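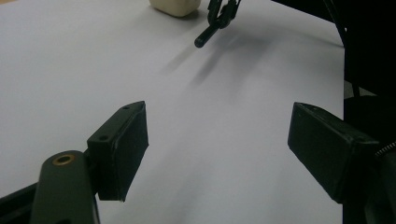
Section 5. Setting up your brush spot

I wrote this part of the Romer brush care guide after ruining two good brushes on a bare tabletop, so please read it before you unpack the soap! You want a flat, light surface with plenty of elbow room (mine's white, and I love how every stray hair shows up on it).

1. Clear the table and wipe it down with a damp cloth. Let it dry all the way.

2. Lay out one large sheet of plain white paper. Newsprint will do in a pinch, but the ink can rub off on damp bristles, and then you're back to washing.

3. Set your first brush down on its side and let the bristles lie the way they want to. Don't pinch them into shape yet – that comes in section 6.

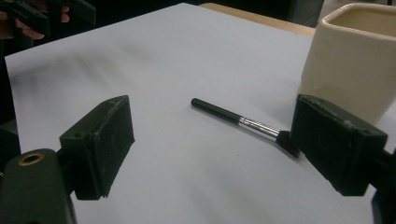 Black-handled brush with a silver ferrule, lying on the paper.

Note: The ferrule is the metal sleeve between the handle and the bristles. Give it a gentle twist. If it turns on the handle, put that brush aside and see the glue page.

4. Pick a cup for your rinse water. I like a squarish ceramic one with a wide opening, as the skinny glass I used before tipped over if I so much as sneezed. Keep it toward the back of your work area, off to one side.

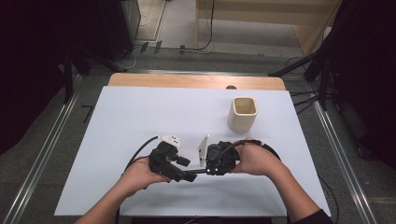
5. Fill the cup only as high as the bristles are long. Water that climbs up inside the ferrule loosens the glue, and it takes forever to dry out.

Caution: Never leave a brush standing in the cup, even for a quick phone call. Ask me how I know.

6. Put one pump of Kastirer soap in your palm (bar soap is fine too) and turn to section 6 for the washing itself.

Last updated December 3, 2021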